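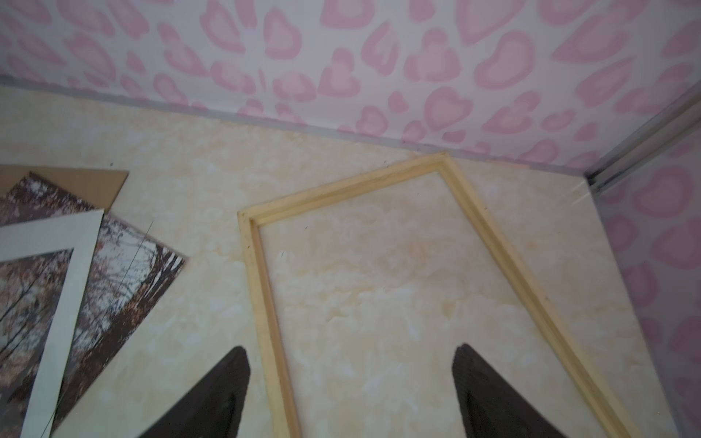 Hearts win the day at Kilberg framing room

Tuesday, May 30, 2023

Kilberg's picture-framing room has reopened with pink hearts on its walls, following a consultation that drew more responses than the town's last three planning applications put together.

The room, run by the framing club Skakico on the upper floor of the old Borbély building, closed in April for redecoration. It had been magnolia for as long as any member could remember, and the general view was that a coat of the same would do. Then Flostis, the wallpaper shop on the ground floor, offered the club a discontinued line at a price the club has described as "hard to argue with". People argued with it anyway.

By the close of the consultation 29 written objections had been received. Thirteen of them said that pink would affect how members judged the colour of a mount. Several more said the same of hearts, without going into how. One asked whether the pattern was in fact leopard print, and this turned out to be the question that kept everybody busy.

"It's a heart," said Shufen Dai, who manages Flostis and has sold the paper for years. "It's a heart drawn by somebody in a hurry. If you stand close you get hearts, and if you stand by the door and take your glasses off you may well get a leopard. I don't see that either one stops you cutting a mitre."

Géza Virág, who teaches the beginners' course, remains in the leopard camp. He says he has made his peace with it, although he has also moved his stool so that he faces the window.

The work cost £2,443, most of it spent on the surfaces people put things down on. The old boards had taken so many years of glue and stray panel pins that a sheet of paper laid on them would stay there. Members now have a cream, marble-patterned finish, chosen by Tamás Kiss after what he calls a long weekend with the sample book.

"It's not marble," he said. "I've been asked that a lot. We're a framing club. If we'd had money for marble we'd have bought glass."

The pale, cloudy pattern does have one drawback, and it came up on the first evening. Plain unfinished wood is very nearly the same colour. Ona Sproģis put down a length of moulding to answer her phone and spent the next few minutes hunting for it. She has suggested that members might mark their pieces with coloured tape. The suggestion has been received politely and filed with the objections.

Once the room was back in use, the first job was the sort every beginner is given: a simple rectangular frame in light wood, and a plain brown panel to go with it. There was some hope that the club might mark the occasion with something grander. Nawal Bensaid, who has charge of the programme, took the view that a corner either closes or it doesn't, and that a gilt finish only makes a bad one more expensive.
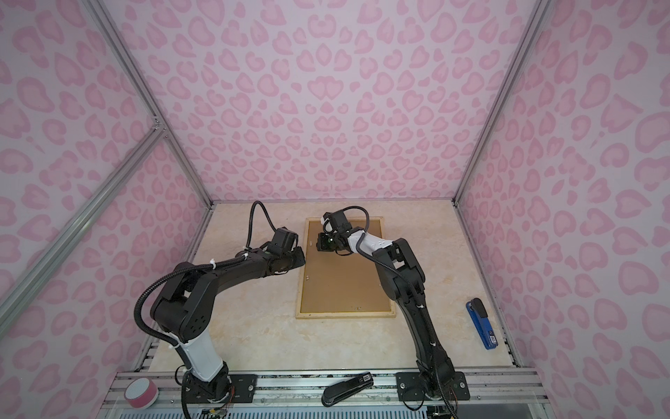

A light wooden border, a plain brown panel and, behind them, hearts or leopard spots according to taste.

Where the paper meets itself down the middle of the back wall, the pattern is mirrored, and the spots on either side join up into larger shapes. Members have already begun naming these. The big rounded one near the top is known as the Potato. The diamond beneath it has no agreed name, though two are in circulation and only one of them can be printed. Ms Dai says the match is a good one and that people pay extra for that kind of thing.

Opinions on the finished room are otherwise more settled than the correspondence suggested they would be. Of the members who objected in writing, three have asked Flostis whether there is any of the paper left. There is, Ms Dai says, enough for a small bathroom or a large cupboard, and she would prefer it to go to one household so that she needn't hear the leopard conversation twice.

The beginners' course starts again next week and covers measuring, cutting, joining and fitting the back. Learners should bring a pencil and something they would like framed, no bigger than a tea tray. Mr Virág asks that it not be the photograph of a cat that came in last term, which he has now reframed for two separate people.

A consultation on the curtains opens in the autumn.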